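The left gripper had drifted again. Napaporn Thepsuriya could tell by the sound, a tick at the end of every close, like a tooth on a spoon. 2 in the morning. Lornelari wanted 200 clean runs by breakfast and they had 60.

"Marker's slipped," said Tuva Rustad, not looking up from her log.

"Marker's fine. It's the rod."

Both hands in, then. Arms out in front of her, close, open, close. Tick.

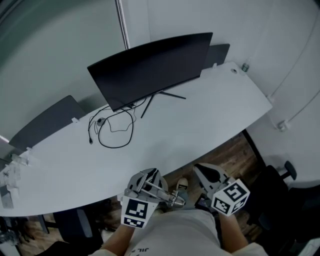

She backed the screw off a quarter turn. Wiped the rod with her sleeve, wich you were not supposed to do. Grease, the thin kind from Saithong. Again. Close, open. Nothing. Close – nothing.

"Write it down," she said.

"Write what down?"

"Left rod. Quarter turn. Run 61 coming up."

Tuva wrote it. Then the right one ticked.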